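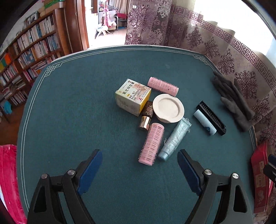 I finally learned to play mahjong this winter, and I am completely hooked! My neighbor Leandro Leiva had been asking me to join his Wednesday game since I moved to Fotcombe, and I kept putting him off (I thought it would be like the matching game on my old computer). It has nothing in common with that game except the tiles.

If you've played rummy, you already know half of it. You draw a tile, you throw one away, and you try to build sets until your whole hand fits together. Where it got me was the speed. My first night I sat there turning every tile the right way up while the other 3 waited for me, and I still managed to throw out the one I needed. Twice.

What I love most is the noise. We mix the tiles face down with both hands before each round, and it sounds like a bucket of pebbles being poured down the stairs. Then everybody builds their walls and it goes quiet – and then somebody calls "pung" and I jump every single time.

The scoring is still a mystery to me. Leandro plays it the way his aunt in Fendholm taught him, with a list of special hands that he keeps folded in his wallet, and I've copied out the 40 he says come up most. I have made exactly one of them. It was all bamboo, I had been waiting on a seven for ages, and when I drew it I shouted so loudly that the dog downstairs started barking.

If you want to start, find a group that will let you play with your tiles showing for the first few rounds. I read a whole book before I went, 298 pages, and one evening of open hands taught me more than all of it. Learn the numbers on the character tiles early too. I wrote mine on an index card and I only peek now when I get to six and eight.

Next week we're trying the version with jokers, which Leandro says is a different game altogether. I can't wait!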